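手持ちグリッパーで教示データ録ってる人いる?袋菓子がつらい

1:rovus_minarai 2021年6月21日
お菓子の袋をグレーの箱から取り出す作業、手持ちグリッパーで録り始めた。今200本。袋がパンパンに詰まってると指が入らん。みんなどうやってる?

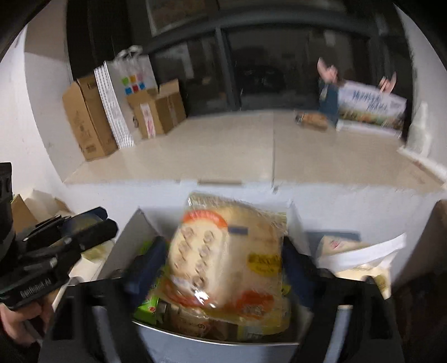 2:palacios
遠隔操作のほうが楽だと思うけどなあ。手持ちだと人間の手首が器用すぎて、アームが届かない角度で平気で取っちゃうでしょ。後で再生して関節リミットで止まるやつ

3:rovus_minarai
>>2
それは5月に一回やらかした。32本まるごと捨て
でも遠隔は遅い。1本録る間に手持ちなら何本いけるか

4:名無しの教示係
速さより揃ってるかどうかじゃね
自分は最初の2秒は動かさないで待つ、とか決めてから学習が安定した。気のせいかもしれんが

5:vustadent
袋ものは遠隔だと力加減わからなくて潰す。クラッカー系は特に。手持ち一択

6:palacios
>>5
力覚返すやつ使えばいいのでは

7:vustadent
>>6
予算……

8:rovus_minarai
箱の中、透明の袋が真ん中で斜めに立ってて、その下に別の小袋がもぐってる。こういう時って上から順に取るの見せればいい?それとも取りやすいやつから?

9:名無しの教示係
上から。迷ってる動きが入ると迷うとこまで覚えるぞ

10:trutomthorpe勢
>>9
それは反対。迷いはともかく、つかみ損ねて戻す動きは入れたほうがいい。うちは成功だけ録ったら一回滑らせた後そのまま空気つかんで運んでた

11:名無しの教示係
>>10
やり直しと迷いは別の話な。やり直しは自分も入れてる

12:palacios
あと手を速く動かすと映像ブレるから注意。位置推定飛ぶ。箱に近づくとこだけでもゆっくり

13:rovus_minarai
>>12
あー速いかも。真ん中の袋ちょっとブレてるわ
本数稼ごうとして雑になってた

14:vustadent
透明の袋は光の当たり方で見え方かなり変わるから、箱の向きも時々変えたほうがいいよ。同じ向きばっかだと向き変えただけで取れなくなる

15:trutomthorpe勢
2人で交代して録るのもあり。くせが散る

16:名無しの教示係
>>15
くせは散らさないほうがいいって話を4でしたつもりなんだが

17:trutomthorpe勢
>>16
手順は揃えて軌道は散らす。まあ本数少ないうちは1人でいいかも

18:rovus_minarai
とりあえず上から順、ゆっくり、失敗のやり直しも少し混ぜる、で録り直してみる。今の200本は残しとくけど使うかは微妙
遠隔は機材借りれたら比べてみまs

19:palacios
比べたら結果貼って。手持ちが勝ったら謝る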